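# Zwei Runden in Hollenstein, oder: Wie ich lernte, den Bunker zu mögen

Mein Handicap ist seit Jahren eine Zahl, über die ich ungern spreche. Trotzdem stand ich im Mai frühmorgens um halb sieben am ersten Abschlag in Hollenstein, hatte kalte Finger und zu viel Kaffee intus und war bester Laune. Zwei Tage wollte ich bleiben, zwei Runden spielen, und zwar zu Fuß und mit Tragebag. (Meine Schultern waren übrigens nicht gefragt worden.)

Wer den Platz nicht kennt: Er liegt auf 700 Metern, Nadelwald auf der einen Seite, Kuhweiden auf der anderen, und von den roten Abschlägen misst er über die vollen neun Löcher kurzen Zuschnitts mit Doppelrunde 3355 Meter. Klingt harmlos! Das dachte ich auch, bis ich an der Zwei in einer Mulde stand, aus der man die Fahne nur sieht, wenn man hochspringt. Ich bin hochgesprungen. Mehrmals. Der Flight hinter mir hat sehr höflich gewartet.

Die Löcher haben hier Namen statt bloßer Nummern, und zwei davon sind in der Gegend berüchtigt. Pindine ist ein Par 3 über einen Bach, bei dem der Wind immer genau dann dreht, wenn der Schläger oben ist. Und dann kommt Cunska, das einzige Par 5, 541 Meter lang und am Ende so steil, dass ich beim dritten Schlag schon wieder an mein Frühstück dachte.

Überhaupt, das Essen auf der Runde. Ich gehöre zu den Leuten, die an der Vier zum ersten Mal ins Bag greifen und an der Sechs nichts mehr haben. Riegel kann ich nicht mehr sehen, Bananen werden zwischen den Eisen zu Brei, und belegte Brötchen krümeln mir den Handschuh voll. Etwas Weiches, das man mit einer Hand essen kann und das nicht klebt — mehr verlange ich gar nicht. Gedämpfte Hefebrötchen sind mein aktueller Favorit.

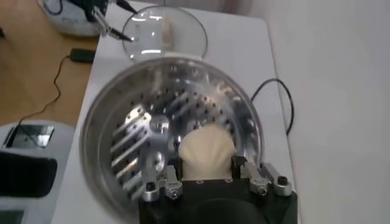

## Der Bunker an der Fünf

Zurück zum Sport. An der Fünf liegt links vom Grün ein Bunker, den man hier Pekine nennt, warum auch immer. Tief, steile Kante, Sand wie Grieß. Am ersten Tag habe ich dort vier Schläge gebraucht und danach einen Ball aus Trotz in den Wald geworfen. Am zweiten Tag lag ich wieder drin, fast an derselben Stelle, und habe mir diesmal Zeit gelassen: Stand breiter, Schlagfläche auf, Gewicht vorn, und dann durchschwingen, auch wenn alles in einem bremsen will. Der Ball kam hoch, landete weich und rollte bis auf einen guten Meter ans Loch. Den Putt habe ich natürlich vorbeigeschoben — aber egal, ich habe gegrinst bis zum nächsten Abschlag.

Früher habe ich Bunker als Strafe gesehen und war jedes Mal schon beleidigt, bevor ich überhaupt die Harke gefunden hatte. Inzwischen übe ich sie sogar freiwillig. Eine halbe Stunde vor der zweiten Runde habe ich am Übungsgrün nur Sandschläge gemacht, bis ich Sand in den Socken, im Kragen und irgendwie auch im Ohr hatte.

## Was ich beim nächsten Mal anders mache

Vor allem weniger einpacken! Vierzehn Schläger den Hang an der Cunska hochzutragen, ist Unsinn, wenn man am Ende doch nur sieben davon benutzt. Das Holz 3 bleibt zu Hause, der Regenschirm auch. Dafür kommt ein zweites Handtuch mit, der Tau auf den ersten drei Bahnen hat es in sich.

Und der Proviant wird besser eingeteilt: ein Hefebrötchen an der Drei, eins an der Sechs, eins für den Rückweg zum Parkplatz.

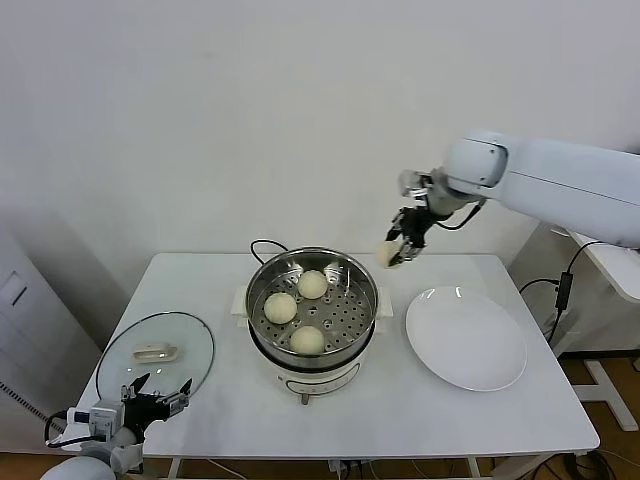 *Drei Hefebrötchen im Dampfgarer.*

Mein Ergebnis wollt ihr sicher noch wissen. Erster Tag: reden wir nicht drüber. Zweiter Tag: sechs Schläge besser, ein einziges Par, und das ausgerechnet auf der Pindine, mit einem dünn getroffenen Eisen 7, das über den Bach gehoppelt ist und einfach nicht aufhören wollte zu rollen. Im September fahre ich wieder hin, die Startzeit um 7.10 Uhr ist schon gebucht.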